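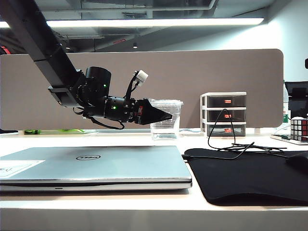 Transparent things, and what an arm makes of them

Welcome to the gallery for our work on clear objects! For the past few months the Ukenano group at Vornonville has been asking one fairly simple thing: can an arm learn to pick up something it can barely see? Glass and clear plastic are a pain for depth cameras, which tend to look straight through them and report the wall behind. Our method, Fehr, skips the depth reading near the object and learns the approach from demonstrations recorded by hand.

We gathered 890 demonstrations between January and May, most of them in short sittings of 28 because that's where people's wrists start to complain. After throwing out the muddled ones and keeping 264 aside for testing, we trained on the rest.

The cup task. A clear plastic cup with a little water in the bottom, and the gripper coming at it from the side. I love this one. The water changes how the light bends through the lower part of the cup, so a policy trained only on empty cups gets oddly shy near the base. Mixing in part-filled cups during training made a big difference – the approach is far steadier now, and we spill a lot less.

The desk is an ordinary working desk, with a laptop, a drawer unit and a Rubik's cube on it. We train with all that in view, and the results held up better when we moved to the Brunditberg lab, where the desks look nothing like ours.

Best run so far: 50 grasps in a row without a drop, with Griet Jansen refilling between goes. Taller cups are next, then handles, which I'm a bit nervous about.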